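Desktop computer tower

A desktop computer tower is an upright case that holds the main parts of a personal computer: the power supply, the motherboard, the processor and its cooler, the memory, and one or more drives. The screen, keyboard and mouse stay outside and are joined to it by cable. Although a tower stands upright in use, it is normally laid on its side for any work on the inside, so that the motherboard faces up and small parts do not fall.

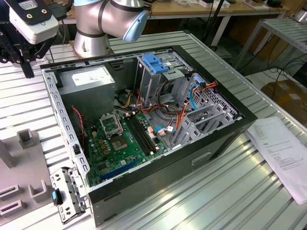
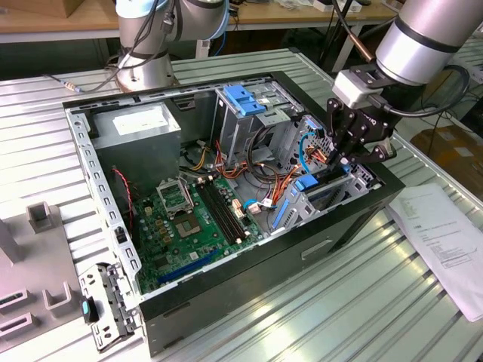
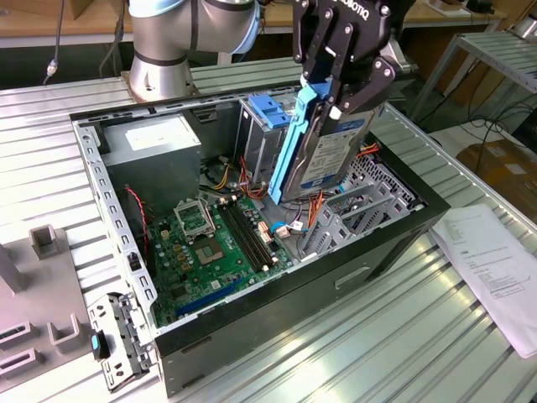

Interior of a desktop tower laid on its side with the side panel off. The CPU socket is open and empty.

Case

Most towers made for offices have a frame of thin galvanised steel with an outer shell of painted steel or plastic. One side panel comes away, held by screws, a latch or a sliding catch. The frame is pierced with rows of slots and holes, which let air through and save weight. Some cases have a recess pressed or moulded into the shell to give the fingers a grip.

The edges of the inner frame may be sharp on cheaper models. Wesora and Zendau, two makers of office machines, fold the edges over on the panel side only.

Power supply

The power supply is a metal box fixed in one corner of the case, usually at the top rear. It turns mains electricity into the lower voltages used by the other parts. A printed label lists the output on each voltage. Its wires leave the box in a bundle and are coloured by purpose: in the common ATX arrangement yellow carries 12 volts, red carries 5 volts, orange carries 3.3 volts and black is the return. Many newer supplies have all-black wires, and with these the plug shape is the only guide.

The box itself is not opened during ordinary repair, as its capacitors can hold a charge after the mains lead is removed.

Motherboard

The motherboard is a printed circuit board screwed to raised posts on the case floor or tray. Green was the usual colour for many years and is still common in office machines. The main fittings are:

CPU socket. A square holder for the processor, with a metal frame that hinges down over it and is locked by a lever. On sockets with pins in the board, the pins bend easily, and an empty socket is best kept under a plastic cover if the machine is to be stored.

Memory slots. Long, narrow slots set side by side, close to the processor. Small office boards often have only two. A notch in each module stops it being fitted the wrong way round.

Expansion slots. Used for graphics, network or sound cards. They lie parallel to one another, and makers often pick a different colour for the longest.

Drive connectors. Small plugs for SATA data cables, which are thin, flat and made in several colours — the colour has no bearing on speed.

Drive bays and caddies

Hard drives of the 3.5-inch size are held in a metal cage or bracket towards the front of the case. Older machines need four screws for each drive. Many later ones use a plastic caddy or a pair of rails instead, which clip to the sides of the drive and slide into the cage until a tab catches. The tabs and rails are often bright blue or green, marking them as parts that can be handled without tools.

A drive is fitted by placing it in its caddy, with the connectors facing the open end, and pushing the whole unit into the bay. The data and power cables are then attached. Removal is the same in reverse. Pulling a caddy before the cables are off can crack the plastic around the SATA socket.

Reuse and dismantling

Office towers are often replaced in large batches and many are passed on for reuse. The usual order of work is to take out the drives first, then the memory, the processor and any cards, and to leave the power supply and motherboard until last. Drives are wiped or destroyed before the rest of the machine is sold.

The Ellport reuse workshop, run by Ebuka Akande, took in 2,734 towers in the year to December, against a planned 3,000. Cases are stacked there in lots of 100 and graded by the state of the frame and the drive fittings. Missing caddies are the most frequent fault recorded. The workshop keeps a box of spare ones sorted by maker, but a caddy from one range will seldom fit the cage of another, and a tower without one is commonly broken up for parts.

See also

Computer case
Hard disk drive
Power supply unit
Small form factor computer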